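Home | Forums | Selling Online | Shipping and Returns | Log in

Thread: Reusing mailer bags for outgoing orders?
18 replies | 456 views

heloisa_h
I sell secondhand kids' clothes, more than 30 orders a month since July. I have a closet full of poly mailers from things I bought. Can I turn them inside out and send them again? New ones from Lotlow went up and I'd like to skip a box.
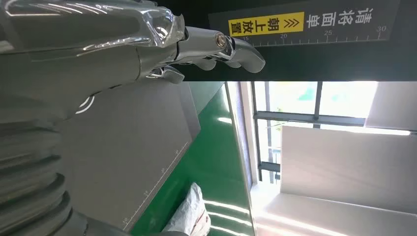
My main worry is the old label. I peeled a few and the glue takes the top layer of plastic with it. I tried a hair dryer on low and that was a little better.

gleice.p
I've done it for three years. Cut the top off straight, turn it inside out, fold twice and tape the full width. Black out any old barcode that's left, even on the inside. I had one parcel go back to the first sender when the bag split and the old label showed.

Mitali R
I wouldn't. Buyers notice. I got a bad review over a reused bag and the blouse inside was fine. A new mailer costs me 49 cents.

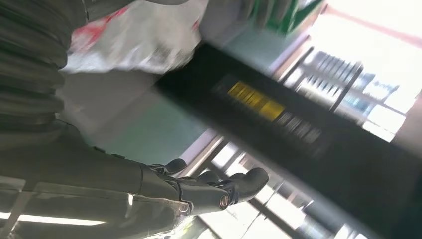 I do reuse boxes, and no one has complained about those. With bags the side seams are already stretched from the first trip, and one wet porch is enough to ruin a sweater.

gleice.p
Depends on the bag. The thin ones I throw out. The Sarkitz ones are thick and hold up fine. I put the clothes in a clear inner bag anyway, so rain isn't a problem. I also say in my listings that packaging may be reused. Most people like it.

heloisa_h
I hadn't thought of putting it in the listing. Does anybody know if the grocery store bins take the ones that are too torn up? Mine has a bin by the carts but the sign only talks about shopping bags. 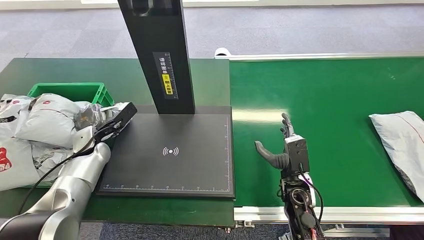

Jacqueline Huet
Mine takes them if you cut the paper label off first. Padded ones with paper outside and bubble inside can't go in. Call the store, they're all different.

Mitali R
Same at mine. I still say buy new and raise your shipping by 50 cents.

heloisa_h
I'll use the thick ones for repeat buyers and see how it goes. Thanks all.

Share (3) | Report thread
We use cookies to keep you logged in. Accept | Settings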